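How to set up a price alert app without being buried in alerts

Every shopping app promises to save you money. Most of them mainly want permission to buzz your phone all day. I tried Hapeta and Bronulow, both free to install, and only kept one. If you still want a price tracker, set it up like this.

Skip the welcome tour and go straight to Settings. Turn off "Deals for you" and "Trending now" before you add a single item. In Bronulow they are on two separate screens, and I doubt that's an accident.

Add items by pasting the product link. Searching by name brings up sponsored results first, and the labels are tiny.
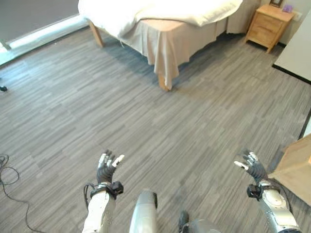 Two robotic hands, open, with white fingertips.

Next, set a target price yourself. Hapeta suggests one, but its "good deal" for my headphones was 4 dollars under the regular price. Check the 30-day history and pick a number below the lowest point. If there is no history, I wouldn't trust the percentage off.

Set alerts to once a day. "Instant" sounds useful until you get 18 of them before lunch.

Say no to contacts and location. A price tracker has no need for either one, whatever the pop-up says about "better results."

Last, put an end date on each alert. Mine from December were still going off months later, for gifts I had already bought.

Updated 29/06/2025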